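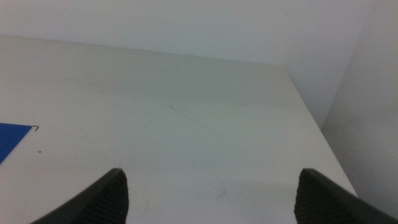
The Case for a Scuffed White Table

By Gintarė Mockus

I bought my first white table in February, which anybody with sense will tell you is the worst month to bring home a pale surface. Boots, slush, soup, a cat with opinions about windowsills. My sister gave it 100 days. I laughed at her, and then I spent the whole spring chasing gray marks around with a damp cloth!

Light laminate does this. It doesn't stain the way raw wood does, and it won't hold a water ring, but it picks up smudges from everything that slides across it, and the low evening sun finds every single one. Mine came from Zelholm, a little shop in Prenia that sells old office furniture out of a former bakery (go for the tables, stay for the smell, it never left). I paid $219 with delivery. The man who carried it up my stairs ran his thumb over the top and said, "You'll be wanting to look after that." So I did, for a while, like a maniac.

Most of what I tried was overkill. Dish soap and warm water lifted the greasy streaks. A melamine sponge took off the short dark scuffs, the kind you get from laptop feet and the bottoms of lamps, but it dulled the finish a bit if I leaned on it, so now I go lightly and stop early. Baking soda paste I'd skip. I had white powder in the edge banding for 3 weeks.

And then, somewhere in the summer, I quit. I was working at the table 8 hours a day, cutting patterns, eating lunch, wrapping parcels, and there was a faint patch near the middle where everything got dragged. I kept meaning to scrub it. One evening I cleared the whole top to cut a length of lining and noticed that I liked the patch. It's right where my hands go.

I still wipe it down every night, mind you. I keep coasters out for guests and felt dots under the sewing machine. My sister came by last week, looked it over, and asked whether Zelholm had another one, maybe a little narrower, for her hallway. They do. It's $100 and it has a scratch down one side already.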